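Subject: Re: [cell-practice] Cable dressing, draft rule 7

Torbjørn Løken wrote:
> Do we really need a rule for the hose and cables on bin picking cells?
> The arm maker's manual covers its own wiring. I'd drop rule 7 and keep
> the draft short.

Please keep it, Torbjørn! The manual stops at the flange, and everything we add ourselves (gripper leads, air hose) is our own problem. We tried the draft at Bråten in November and I was delighted with how much talk it started.
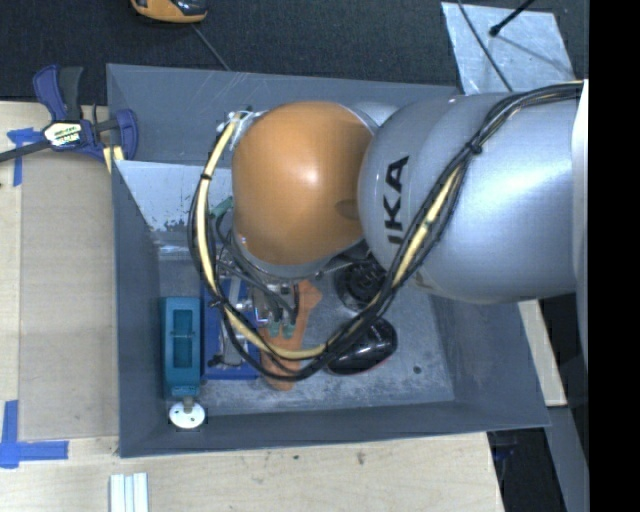
My suggested wording: "Run the arm through its full reach at slow speed before the first pick, and watch the slack at the lowest point." Then a line on ties: check them every 15 shifts, and log it. Kedach already do this and their sheet fits on one page, lovely thing.

I'd also like clamps and floor tape in the same check. Comments by the 31st?

Ebbe Myklebust
Flallora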